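Jurnitz Quarry Neighbors Forum
Minutes of the November meeting

Held in the upstairs room at Ogunleye Hall. Started at 6:40 p.m.

Chair: Kojo Sarpong
Present: residents of Lower Jurnitz and Creek Road, the site manager and the environmental officer from Rekgate, the county well inspector, the school nurse.
Apologies: the county roads engineer, who sent written comments (see item 4).

1. Minutes of the last meeting

Accepted with one correction. Under "Settling pond," the words "has been relined" should read "is to be relined." The site manager confirmed that the work has not started.

2. Wells

The county well inspector went through the results that have come back so far. The county offered free testing to 345 households on private wells between the quarry and Pivus Creek. Over 300 took a sample bottle, but a good number of bottles were never returned and she can't say anything about those wells. Most of the returned samples were within the county limit for manganese. The ones that were not are mainly on the east side of Creek Road, downhill from the settling pond.

She said the pattern is worth following up but does not by itself show that the pond is the source. The old clay pit on the same slope was filled in before records were kept, and water moves through that ground too. A second round is planned for after the spring melt, when the water table is highest.

A Creek Road resident said her kitchen water has left brown marks in the kettle for two years and that she had reported it to Rekgate more than once. The environmental officer said he had one report on file and would look for the others. Several people said they had phoned the site office and been told to write in, and had written in and been told to phone. The chair asked Rekgate to name a single contact for complaints and to give each complaint a reference number. Rekgate agreed.

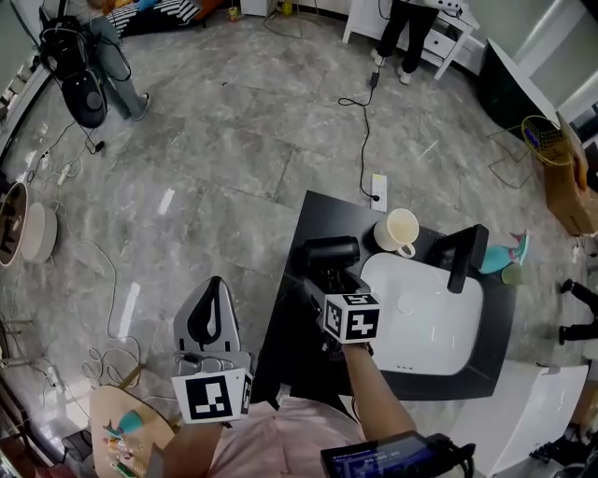
Bottled water was then discussed. Rekgate has been delivering to homes with a result above the limit, but deliveries stop if the second sample comes back clear. Residents felt that one clear sample in a dry month was not enough. The site manager said he could not change the rule himself and would take the question to his regional office. The chair asked for a written answer before the next meeting.

Action: Rekgate to send the name of the complaints contact to all households on the testing list.
Action: Well inspector to reissue bottles to homes that did not return one.
Action: Site manager to get a written answer on bottled water.

3. The north extension

The company's application would move the working face to within 300 feet of the nearest house on the upper lane. The current permit keeps a wider strip of trees there. The site manager showed the plan and said the trees along the lane itself would stay and that an earth bank would be built behind them before any digging.

Questions were asked about blasting times, cracks in foundations, and whether the bank would send runoff toward the creek. On cracks, the company will pay for a survey of the upper lane houses before work begins, with the owner choosing from a list of surveyors. Residents wanted to be able to use a surveyor who is not on the list. Not agreed. To be raised in the comments on the application.

On runoff, the environmental officer said a ditch would carry it to the settling pond. It was pointed out that this is the same pond discussed under item 2, which has not been relined. The chair asked that the minutes record a request from the meeting that no new water be sent to the pond until the lining is finished. No one spoke against this. Rekgate took note but made no commitment.

Written comments on the application go to the county planning desk. A paper copy of the plan is on the table by the library entrance.
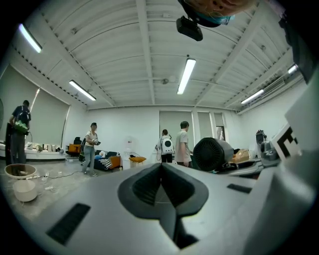

Dust was taken next, ahead of the road item, as the school nurse had to leave early. She has seen more children with coughs this fall than last, though she keeps no figures that would separate dust from ordinary colds. She asked for the monitor on the school fence to be put back; it was removed for repair in the summer. The environmental officer said a replacement is on order. She also gave some household advice, which the meeting asked to have written down: wipe sills with a damp cloth, shake mats outside, and don't forget anything that pulls air. A round fan face with a dense ring of fins, like the black one in the photo, holds fine dust between the fins, and a dry brush will only move it back into the room. Unplug the fan first and use a vacuum on low.

Action: Environmental officer to confirm a date for the school monitor.

4. Trucks on the hall road

The roads engineer wrote that the county will not lower the speed limit until a traffic count has been done, and that the count is waiting for equipment. He is willing to put up temporary signs at the bend.

Residents reported uncovered loads early in the morning, before the permitted start of 7 a.m. The site manager said the company's own drivers know the rule and that these are probably contract haulers. He asked people to note the time and the plate. It was put to him that the gate log would show the same thing. He agreed to bring the log for the past month.

Action: Site manager to bring gate log.
Action: Chair to write to the roads engineer accepting the temporary signs.
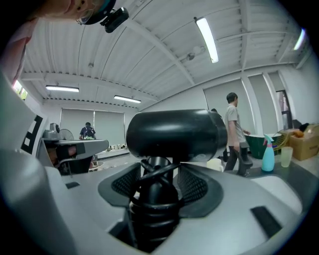
Gray and white hand-held gripper, with black cables around the center post.

5. Any other business

The footbridge over Pivus Creek has a loose board at the north end. The chair will report it to the parks office.

A resident asked whether these minutes could be sent by mail to people without e-mail. Agreed. Names to Kojo Sarpong.

6. Next meeting

Same room, 6:30 p.m. The date will be posted once the well inspector has confirmed she can attend.

Meeting closed at 8:25 p.m.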